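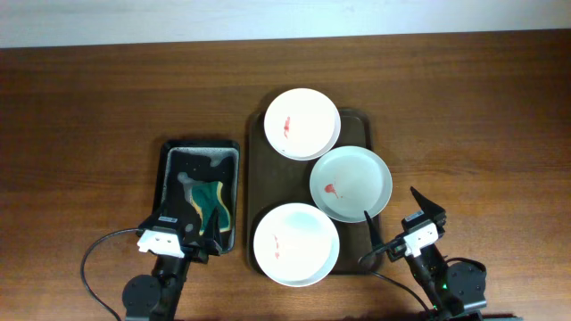 What is the two-tray method?
Two-tray washing is a way of cleaning a few dishes at a table when the sink is out of service or out of reach. The small tray holds a shallow layer of soapy water and the sponge. The large tray holds the dishes. White plates with a bit of red sauce left on them, three to a serving tray, make a normal load. It is fine if a rim hangs over the edge of the tray, provided the plate does not rock.

Which trays does Puvico recommend?
Any rigid tray with a raised rim. The small tray in the Teltlow set takes 335 ml of water at the fill line. Do not fill past the line – the sponge displaces water when pressed.

How much soap do I need?
Use 2 ml of dish soap per fill. More soap makes more foam and adds rinsing time.

Why does the large tray need a rim?
Suds run off the plates during scrubbing. The rim keeps them off the table.
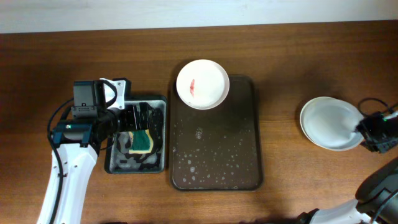
Soap bubbles on the floor of the large tray; sponge in the small tray at left.

Which side of the sponge should I use?
Start with the yellow foam side. Use the green scouring side for residue that has dried on. Do not use the scouring side on glazed dishes with printed or gold decoration.

Can the method be used on a wooden table?
Yes. Wipe up drips as they occur and dry the underside of both trays before putting them back. On oiled wood, place a cloth under the small tray.

When should the water be changed?
After 11 dishes, or sooner if grease shows on the surface.

Do the dishes still need rinsing?
Yes. Rinse in clean water and stand the dishes in a rack. The Sorncombe rack holds 13 plates up to dinner size.

Can I scrub a plate while it lies on the tray?
Yes, with one hand steadying the rim. Work from the center of the plate outward, then turn it over and do the back.

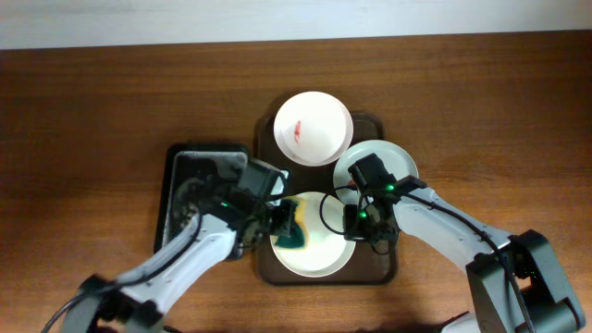 Shevchuk writes: The answer on water changes is too generous for anything with tomato and oil in it. I change mine after every load, and I wash the bowls last. Could you also say whether the small tray can go in the dishwasher? The leaflet only mentions the large one.

Reply: Both trays are safe on the top rack. The leaflet will be corrected in August.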